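Search Karard Wiki
Go
Advanced search

Halleck relabeling

Halleck relabeling is a method for training two-armed robots from human-guided demonstrations. It cuts each demonstration into short pieces after the fact, and gives every piece a new label based on where the objects ended up, not on what the operator was told to do. Named for the Halleck bench, the tabletop setup on which it was first tried. Mostly used for sorting and rack-loading tasks. Also called hindsight cutting in some older notes, though that term covers other things too.

Background

Robots trained by imitation copy recorded motions. Normally one recording gets one instruction, e.g. "put the tubes in the rack." Trouble is that long recordings hold many smaller acts: reach, grip, lift, turn, line up, let go. If the operator fumbles near the end, the whole recording was usually thrown out, including the good parts. On small projects this meant losing a lot of work.

Earlier fixes had people watch the recordings and mark the cuts by hand. Slow, and two people rarely picked the same spot. The Karard group wanted something that ran overnight without anybody watching.

Method

Cuts are placed wherever a gripper changes between open and closed, or where an arm stays still past a set limit. Each piece then gets a label built from the last view in that piece. A piece ending with a tube upright in a hole becomes "tube placed," even if the operator was aiming for a different hole. Pieces with no clear end state go in a holding pile and are not used in the first round.

Both arms are cut seperately. This was a late change. In the first version a cut on one arm forced a cut on the other, which gave a lot of useless half-motions.
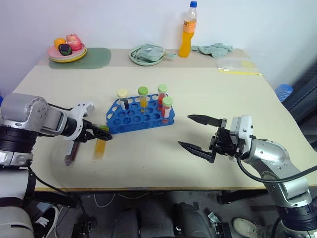
Rack loading is the standard test for the method. Capped tubes go into a rack with round holes, most of them left empty, so a policy has plenty of wrong holes to choose from. Clutter is left on the table on purpose. A typical layout has a blue rack with four tubes already standing in it, yellow-orange and red liquids among them, one arm gripping a further tube at a slant and the other arm waiting with its fingers open; plates with toy food, a drink bottle and a crumpled cloth sit along the back near the wall. The slanted grip matters for labeling. A tube held at an angle counts as "held," never as "aligned," and the labeler has a seperate check for it. Liquid color is not part of the label.

Results

The main trial began with 1,751 recorded demonstrations. Of these, 1,524 gave at least one usable piece after cutting. The rest failed the end-state check all the way through, mostly from blocked views where an arm covered the rack in the last moment of every piece.

Policies trained on the cut pieces did better at placing single tubes than policies trained on whole recordings. Gains were clearest on recovery, meaning a second try after a missed hole. Whole-recording policies tended to let go anyway and carry on with the next motion as if the first had worked. On full-rack runs the gap was smaller, and in 3 of the test layouts there was no gap at all. All 3 had the rack close to the table edge. No agreed reason.

A repeat at Rokdale used different grippers and a lower camera position. Same direction, weaker effect.

Limits

Needs a clear view at the end of each piece. Clear plastic bags and shiny tabletops cause false labels, reflections being read as a second tube. Handovers between arms are handled badly, as the cut often lands in the middle of the exchange. Cutting both arms seperately made this worse.

The method also says nothing about order. A policy can learn every piece well and still run them in a silly sequence; most users add a planner on top.

Variants

Sundqvist cutting adds a third trigger, a sudden change in wrist force, and drops the stillness rule. Works better for pouring and for stiff caps. Needs force sensors, so not usable on older recordings.

See also

Imitation learning
Two-arm manipulation
Rokdale repeat trial
Sundqvist cutting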